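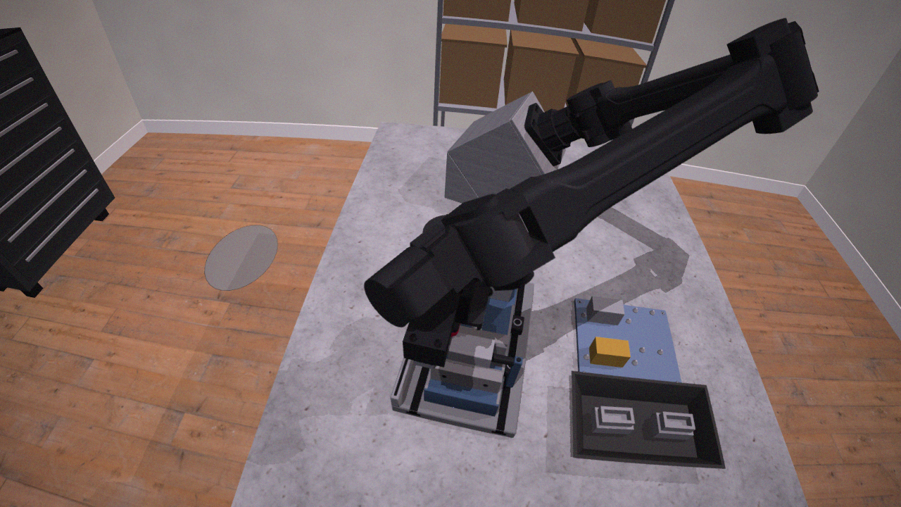 Cletard Cell Sim, first impressions after two weeks

ustusham_fan
Posted in: Simulation and offline programming

Finally got my trial key for the Cletard cell package in June and I've been in it every evening since, so this is going to run long. Short version: I love it! Longer version below, with gripes.

The starter cell is the one with the big black arm on the concrete platform, shelving with boxes at the back, and a plate and tray out front to pick from and place into. You can delete all of it, but I'd keep it for the first few days. The arm has a really long upper link, so it teaches you fast about swinging the elbow somewhere dumb. I put the shoulder housing through a fixture within ten minutes of opening the program (collision checking is off by default, go turn it on, it's under Cell > Physics).

Things I liked: jogging feels great, the path preview updates while you drag a waypoint, and the whole scene loads quickly on my old desktop. Things I didn't: the manual is thin, and the undo only covers the last few moves.

Happy to answer stuff.

naveed_j
How's the price now? Last I looked it was 944 for the single seat and I couldn't justify it for a hobby.

ustusham_fan
Still 944 if you skip the support plan, 1,025 with it. I'd take the support. I wrote in twice and got a person both times, Asmaa Lahlou, who sent me a fixed cell file the same evening.

gemness
I'm going to disagree a bit on the physics. I ran the trial on the same cell and anything small is a pain. A big cube in the gripper, fine, lovely. Try setting a little block down flat on the plate and mine jitters like it's on a drum. I ended up raising the solver steps to 100 and then it crawled.

ustusham_fan
Did you change the contact setting or just the steps? Mine jittered too until I switched contacts from "fast" to "stable". Left the steps at 70 and it's been solid.

gemness
Just the steps. OK, will try. Still think that should be the default in something that costs this much.

ustusham_fan
Yeah, no argument there.

F_Bilgin
I teach evening classes at a trade school and we moved over from Ertürk last term. The students picked it up so much faster. With Ertürk half the first class went to getting a robot to show up on the screen at all. Here they had it moving before the break, and two of them stayed late because they wanted to get the frames in the tray to line up. I almost cried, haha.

What I'd like is a way to lock parts of the cell. Somebody always drags the cabinet into the robot's reach.

naveed_j
Select it in the tree and hit Pin? Or is that a different thing

F_Bilgin
Pin stops it falling over but you can still drag it. Unless I'm missing something.

zubeyde_k
You're not, Pin is only for physics. There's a read-only flag in the cell file itself, you have to open it in a text editor. One line per object. I can post mine.

F_Bilgin
Please do!!

old_spindle
Am I the only one who thinks these things give people false confidence? Looks great on the monitor, then you go out on the floor and the real fixture is bolted down crooked and the hose is in the way. I program at the pendant and always will.

zubeyde_k
We do both. I rough out the reach and the approach in the sim, then touch up the points on the real robot. It saves me most of a shift on a new job. The touch-up part isn't going away and I don't think Cletard says it is.

old_spindle
Their ad sure does.

ustusham_fan
Haven't seen the ad, but the manual has a calibration chapter, and it's the one decent chapter in there. You touch three points on the real table and it shifts the cell to match. No hoses though, you're right about that. I'd pay extra for hoses.

gemness
Back to report. Stable contacts, steps at 70, block sits still now. I take back about half of what I said. Undo is still terrible.

naveed_j
Does the trial let you export programs or just save the cell?

ustusham_fan
Saves the cell, and exports up to 100 lines per program. Enough for a pick and place with a couple of approach points. I'm going to try a two-tray job this weekend and will post the file if it works.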